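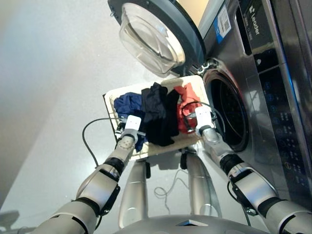 6.3 Two-handed basket test

Run this one after the single-arm tests in 6.1 and 6.2. It compares grippers on a job that sounds too easy to bother with, namely holding a laundry basket level at the door of a front-loading washer. Most of the grippers that sailed through 6.2 come unstuck somewhere in the steps that follow.

You will need the robot, one matched pair of grippers, a basket with straight sides, a few garments and a washer with its door open. We use a Leader machine with a round door. Any front loader will do, provided the drum opening is wide enough for your wrist.

1. Fit the same gripper to both arms. Mixing an Elell on the left with a Cedley on the right is allowed by the software and by nobody else.

2. Select the gripper profile on the Brornov controller and wait for both wrists to report ready. If only one does, reseat its plug. Restarting the controller will make you feel busy and will change nothing.

3. Open the washer door fully by hand. Opening it with the robot is covered in section 8, which is longer than this one for good reason.

4. Put three garments in the basket side by side. Choose colours that differ plainly, such as blue, black and red. Let at least one hang slightly over the front edge. Tidy folding flatters the gripper.

5. Bring the pads to the left and right walls of the basket and close them at force level 2. Check in the head camera view that both pads are flat against the wall.

6. Raise force to level 4 and lift until the basket is close to the drum opening. Hold for one minute.

7. Save the log, lower the basket and repeat with the next pair.

CAUTION: Keep wrist cables out of the drum and away from the door hinge. Check the slack with the arms at full reach, where it matters, and not at rest, where every cable looks well behaved.

CAUTION: Do not stand between the arms and the washer to take a closer look. The head camera has the better view and is cheaper to replace.

Note: Cloth caught under a pad counts as a grip fault even if the basket stays up. Mark it F in the log.

Note: The Amini pads are rated for 4,000 closures. Our first set was retired at 3,179, after the left one began letting go of things it had promised to hold. Log your own count and swap pads in pairs.

Reading the results

A flat force trace on both sides is a pass. A slow downward slope on one side means the pad is creeping, so clean it and run again. A sawtooth on both sides means the arms are arguing over which of them is in charge. Set the left arm to lead, the right to follow, and go back to step 5.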